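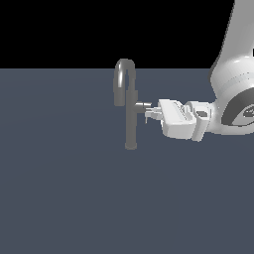
Hook, grey.

Quick one tonight as I've got bread in and it wants to come out at twenty past.

So. The hallway. Those of you who've been reading since we moved to Vevcombe will know the hallway is where everything goes wrong in this house. Too narrow, no window, front door opens the wrong way so you have to shuffle round it with your shopping. Every coat we own lives on the banister. Plus the wet umbrella. Plus, since February, Nazareno's cycling stuff, which smells.

Spent all of Saturday-type energy on it this week, in the evenings, and it is better. Not finished. Better.

First job was getting everything out. Piled the lot on the bed and then of course couldn't go to bed. Found two odd gloves, a library book from the old library (sorry), a scarf I'd accused Rosalba of pinching. Rosalba, if you're reading, I owe you a scarf apology and probaly a cake. Also a carrier bag full of other carrier bags.

Then coats. I am bad at getting rid of coats. The green one has been to two funerals and a wedding and the lining is shredded but I kept it, don't start. The long brown one went. The puffy one went, and I felt nothing, it made me look like a sofa.

Rule now is 3 coats each downstairs and the rest in the spare room wardrobe. Nazareno says a cycling jacket isn't a coat. We are still talking about this.

Painting next. Used what was left of the Prisis tin from the bathroom, a sort of porridge colour, and it went further than I thought, apart from a strip behind the door where I ran out. You only see it when the door's shut. Which is most of the time, now I write that down. Will get another tin.

Walls are the real trouble. Old plaster, crumbles if you look at it. The rail we had up before came down at 6 in the morning with everything on it and I thought we were being burgled. Dinesh next door came round with his long drill bits and found the actual wood behind, tapped along with his knuckles like a doctor – very impressive – and the new rail's gone into that. It cost me £42 and I'd have paid more for the quiet. Hung off it myself a bit to test. Held.

Still to do:
shoes (where??)
the meter cupboard door, which sticks
a bulb that doesn't make us all look ill
something for keys, becuase the bowl is now full of batteries

On the shoes, I measured and there's 20 centimetres between the stairs and the door when it's open, so a normal rack is out. Somebody must make a skinny one. If you've got one you like, tell me in the comments, and say if boots fit in it.

Right, timer's going. Bread.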